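Skellik Carpet Tiles in Pebble Grey
Flooring > Carpet tiles > Heavy wear
Posted January 23, 2020

I've been selling flooring out of the Verkasel shop for long enough to have got a bit fussy, and carpet tiles are the thing I'm fussiest about. People come in looking slightly embarrassed to be asking for them (they think of dentists' waiting rooms, I suppose) and then they pick one up, bend it about a bit, and start talking about their home office or the playroom or the back of the garage. So this page is for all of you. It's long. Skip to the sizes if you just want the sizes.

The Skellik tile is a low loop pile on a heavy backing, 500 mm square, and it's the one I have down in my own workroom at home. I've dropped paint on it, dragged a filing cabinet across it and let a very wet dog sleep on it for an entire winter. It looks fine. I lifted one tile by the door last October and swapped it for a spare out of the cupboard, and after a week I couldn't have told you which one it was.

What you get

Tile size: 500 mm x 500 mm
Pile: looped, low
Thickness: 7 mm including backing
Colours: Pebble Grey, Slate, Moss, Oatmeal
Suitable for: home offices, hallways, studios, shops, classrooms
Not suitable for: bathrooms, outdoor use, stairs
Underfloor heating: yes, keep it on the low side
Sold: singly or by the box

The colour

Pebble Grey outsells the other three put together and I can see why. It's a speckled grey, lots of little light and dark flecks all mixed up, and flecks are a wonderful thing in a floor! Crumbs vanish. Fluff vanishes. I had plain charcoal before, very smart for the first afternoon, and after that it showed every single thread that fell off my jumper. If you're stuck between Pebble and Slate, go Pebble. Slate is handsome but it wants hoovering more often than I'd want to do it.

Do order a sample first. Screens are hopeless with greys, mine makes everything look blue, and a north-facing room will cool the colour down again. Put the sample on the floor where it's going to live and look at it in the morning and again with the lamps on. Don't hold it up in your hand by the window. Everyone does that, me included, and you never see carpet from that angle again once it's down.

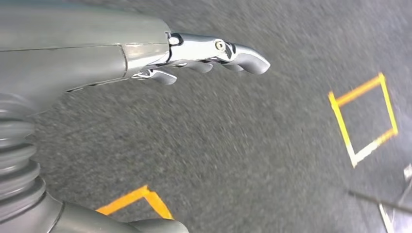

Then there's the question of which way round to lay them. Each tile has an arrow printed on the back. If all the arrows point the same way you get something close to a plain fitted carpet, with the joins hardly showing once it's had a few weeks of feet on it. Turn every other tile a quarter and you get a soft chequerboard. I like the chequerboard in big rooms and the plain way in small ones, but my sister-in-law did it exactly the other way about and hers looks lovely, so what do I know.

Laying them yourself

You can do this in a day, truly. You'll want a tape measure, a chalk line, a decent knife with a packet of new blades, a metal straight edge and a tub of tackifier. Tackifier is the sticky stuff that stays tacky, so the tiles grip but still lift when you want them to. I use the Muriithi one because the lid comes off without a screwdriver, and it rolls on nicely with a cheap foam roller. It goes on white and you wait for it to turn clear. Please do wait! I've had people ring up cross because their tiles were sliding about, and every one of them had gone in while it was still milky.

Find the middle of the room and work outwards from there. I know it feels more natural to begin in a corner, but rooms are never square (mine is out by a good thumb's width from one end to the other) and you'll end up with a sliver down one wall that annoys you forever. Lay a row dry first, before you open the tub, and shuffle it along until the cuts at both sides look sensible.

Cut from the back. Score it firmly, bend it, and run the knife through again. Change the blade the second it starts to drag.

What goes underneath

Concrete, screed, old vinyl that's well stuck down, all fine. Floorboards need boarding over, otherwise you'll see the lines of them coming through. We stock Kuvuvwood underlay board for that, which comes in easy sheets you can carry up the stairs on your own without swearing too much. No soft underlay, please, not under tiles. They'll rock at the edges and the corners will start to lift.

Cleaning

Hoover it. For spills, blot with a cloth and cold water, then a little washing-up liquid if it's still there. Coffee comes out beautifully, red wine mostly, turmeric not at all. Take up a really bad tile and rinse it in the bath, stand it on its edge overnight, and put it back when it's properly dry. Or just use a spare.

How many to order

Four tiles cover a square metre. Work out your room, round up, and add a few for cuts. Then please add 2 more and put them away somewhere flat. Dye batches do vary a touch, and a tile bought three years later might be a shade off. If you're ordering more than 80 tiles, give the shop a ring before you pay, as I'd like to check they've all come from one batch before they go on the van.

Delivery and returns

Boxes go out on a pallet to the kerb, so rope somebody in to help you get them indoors. Loose tiles and samples come by ordinary post. Unopened boxes can come back within the month. Opened ones I'll look at, and I'm fairly soft about it if they're clean, but I can't take back anything that's been cut or had tackifier on it.

Often bought with this

Muriithi tackifier, small tub
Muriithi tackifier, large tub
Kuvuvwood underlay board
Skellik edge trim, straight
Skellik edge trim, ramped (for doorways)
Spare knife blades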